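Section 4. Setting Up for Household Chores

Before you start

Welcome to the part of the guide most people skip to first, and we can't blame you. You have unpacked the Prerketti arm, bolted it to its base, and run the Disik software once to see the joints say hello. Now you would like it to do something useful around the house, and you may be wondering how useful it can be.

Our fair answer is that it depends a great deal on the chore. The arm is steady and patient with anything stiff that stays where you put it, such as cups, boxes, and books. It is a good deal less sure of itself with soft things. Cloth, bags, and plastic sheeting change shape every time they are touched, and a machine that knew where the corner of a towel was a moment ago has to go looking for it all over again. Rima Boutros, who wrote most of the soft-goods routines, logged 577 towel folds on her own kitchen table before she let us put the word "folding" in this guide, and she still asked us to put "beta" next to it. So, folding (beta) it is.

Please read through the whole section once before you do any of it. It takes less time than you'd think, and step 6 makes a lot more sense if you have already seen step 9.

Preparing the work area

1. Choose a spot where the arm can reach the whole job without stretching all the way out. A gripper working at full stretch tends to sag a little, and a small sag is enough to miss a hem.

2. Move loose cables out of the arm's path. If a cable has to cross the floor, run it behind the base and hold it down with the clips from the accessory bag.

3. Turn on the lights you plan to work by and leave them on. Strong light from a window can wash out a white sheet or tablecloth until the wrist camera has trouble finding the folds. A thin curtain usually takes care of it.

4. Place the items within reach, one at a time to begin with. You can build up to a heap later on, when the two of you know each other better.

Note: Dark, shiny materials are the hardest of all. The camera picks up the highlights and may take them for edges. If you have a choice, begin with something plain and matte – an old cotton dish towel is just about perfect.

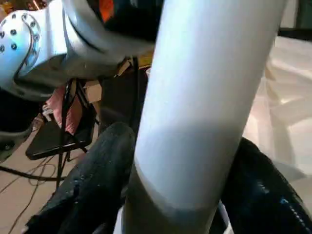
Teaching the first pick

5. Open the Disik software and choose Chores, then Soft Items. Leave the speed at 4 for now. The slider goes up to 12, and we would ask you to stay away from that end until you have a few good days behind you.

6. Guide the gripper by hand until the fingers are on either side of the material, then press Save Point. Try to catch a single layer. Everyone grabs two the first time.

7. Press Close and let the fingers come together on their own. If the material bunches up, press Open, smooth it out, and go back to step 6.

8. Lift slowly to the height you want and save a second point.

9. Run the two points back and watch the whole motion with one hand near the stop button. If the arm lifts a different part of the item than you meant it to, your first point was probably saved too high.

Caution: Keep sleeves, hair, and fingers clear of the gripper while a routine is playing back. Do not reach in to straighten the cloth, however tempting it is. Press Stop first, wait for the light to go steady, and then tidy up.

Caution: Do not use the arm to lift bags whose contents you haven't checked. A bag that slips can swing farther than you expect.

If the arm stops partway

Code 2345 on the display means the fingers closed without feeling anything between them. Clear it with the Reset key and repeat steps 6 and 7. If you see the code several times in a row, wipe the finger pads with a dry cloth and try again.

For anything else, leave a message on the Lellovis help line, where Tamer Azar and his team go through the soft-item questions every Thursday. Tell them what material you were using and how bright the room was.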